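Stundport Open Day - Guest Room Demo

In November, Stundport opened its test rooms to visitors for the afternoon. Kartini Wibisono led our group of 10 through the guest room, where the work centers on a bedside table and its drawer. 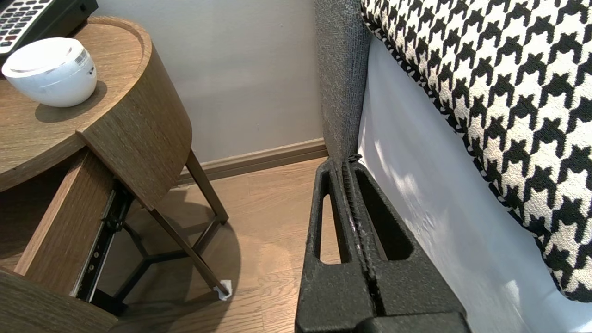 Gripper beside the bed, with the nightstand drawer open.

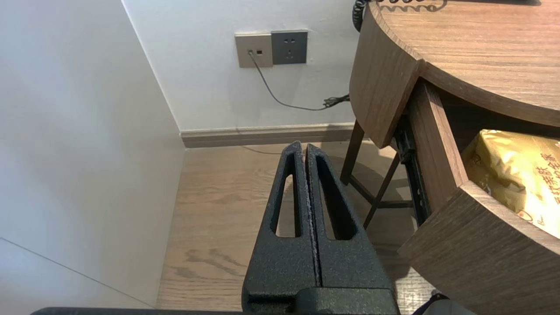
The drawer from another side, a gold package inside.

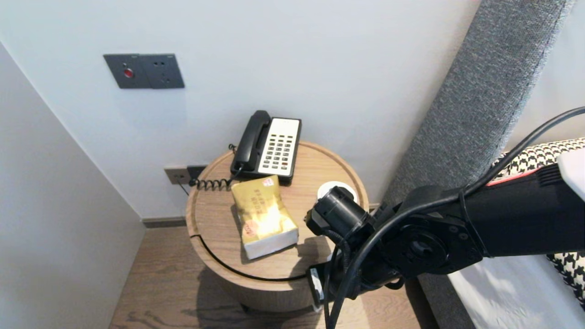 The arm at the table, with the desk phone and a gold tissue pack on top.

Questions ran long - mostly about round furniture and curved drawer fronts. Erdal Özkan took the last ones at the door. The next open day is planned for spring.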